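Stories > Short Fiction > Household

The Plate in Unit 8

October 6, 2025
By Giorgia Rizzi

14 shares | 3 comments

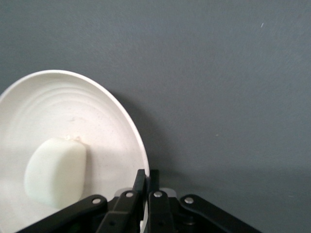

Kasun Weerakoon had told her on the phone that a plate with food grease on it and a plate with soap on it were two separate problems, and that she should settle which one she had before she opened the tap.

Tegan Quinlan wrote this down. She was on the second page of the inventory for the Desgate apartment, kitchen section, and the plate was line 22. It was white, round, with ridges on the inner face. She had entered the condition as "marked" and then stopped, as the form allowed only "clean," "worn" or "broken."

She chose "worn" and ran the water.

The procedure was the one her aunt had used. Warm water first, no soap, one full turn of the plate under the tap. Then the cloth, outer rim to center. The ridges held residue and had to be followed, one groove at a time. A straight wipe went over the top of them and left a line of gray in each. Her aunt had owned the apartment for over 20 years and had washed everything in it by this method, including the light shades.

The first pass took off the crumbs. The second took off most of the specks. Those that remained did not move under the cloth or under a fingernail, and Tegan concluded that they were in the glaze. She added "glaze specks, fixed" to the notes column.

The phone rang again at line 31.

"Are you keeping the plates?" Kasun asked.

"They go to Valbona. It's in the letter."

"All of them?"

"The letter says plates. It doesn't say a number."

He was quiet for a while. He had driven the van on the first trip, in May, when they took out the bed and the two wardrobes, and he had carried the kitchen table down 17 steps on his own. He had not asked for anything. Tegan looked at the letter, which was held to the cupboard door with tape. Item four, plates, to Valbona Leka. Item five, pans, to be sold. There was no item for Kasun.

"What did you eat off," she said, "when you came on Thursdays?"

She heard him move the phone to the other ear.

"The one with the ridges," he said. "She put the bread on it."

Tegan dried the plate, rim to center, and set it on the counter apart from the stack. She ruled a line through 22 — one stroke, with the edge of an envelope — and initialed it in the margin. Then she renumbered the lines below, and that took until the light went.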